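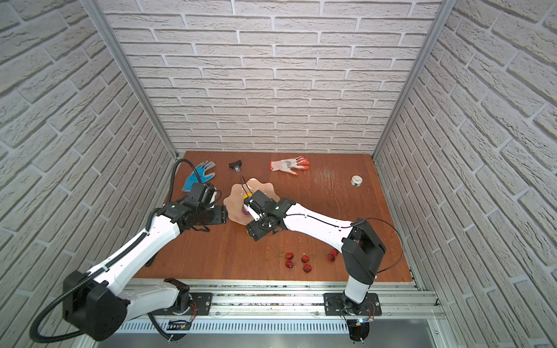 Candard Heating Oil Price and Supply Monitor

Subscription service for fuel buyers, depot managers and distributors

Product code: CND-39
Format: daily email, web access and spreadsheet download
Minimum term: 12 months

Overview

The Candard monitor is a daily report on the wholesale price and availability of kerosene, gas oil and road diesel. It is written for companies that buy fuel in bulk and need to know what a cargo or a tanker load is likely to cost them before they commit to it. Subscribers include rural heating oil suppliers, haulage firms, farm co-operatives and two island ferry operators.

Each report is sent before the morning buying window opens. It gives the previous day's closing prices, the change on the week and a short note on anything likely to move the market, such as refinery maintenance, pipeline work or a change in shipping rates.

What is included

Daily price table for 84 inland and coastal terminals
Weekly stock summary, by fuel grade
Shipping notes covering product tankers on the North Sea and Baltic routes
Refinery maintenance calendar, updated when operators change their dates
Price history in spreadsheet form, going back to the start of the series
Text alerts when a terminal price moves past a level you have set

Crude oil prices are shown for reference only. If you need full crude coverage, look at the Sestik bulletin, which can be added to the same account.

How the prices are collected

Prices come from completed deals reported by buyers and sellers, checked by telephone. Offers that did not lead to a sale are recorded but kept out of the daily figure. Where a terminal has too few deals to give a fair price, the table shows a dash and the last published price is given beside it.

The method was written by Osaze Nwachukwu and is reviewed every February. The current version can be downloaded from your account page. Questions about a particular price should go to Shivam Katiyar on the pricing desk, quoting the terminal name and the day of the report.

Subscription options

Single user: £1,327 a year
One named reader, email and web access, no spreadsheet feed.

Office: price on request
Up to 12 named readers at one address, with spreadsheet feed and text alerts.

Group: price on request
For firms with more than one site. Includes a telephone briefing each quarter with Heriberto Taipe.

All prices exclude VAT. Invoices are payable in 30 days. Subscriptions renew each year unless cancelled in writing before the renewal date.

Changes from September 1, 2019

The Skerkstead terminal is now listed under its own name and no longer forms part of the east coast average. Past figures for the average have been left as published. The marine gas oil table has moved to the second page of the report.

Technical requirements

Any current web browser. Spreadsheet files are supplied as CSV and XLSX. Text alerts can be sent to UK and Irish mobile numbers.

Sample report

A sample issue is free on request. Please give your company name and the fuels you buy. Samples are at least one month old.

Related products

Sestik Crude Bulletin
Karamanlidis Tanker Rates, weekly
Candard Bitumen and Fuel Oil Supplement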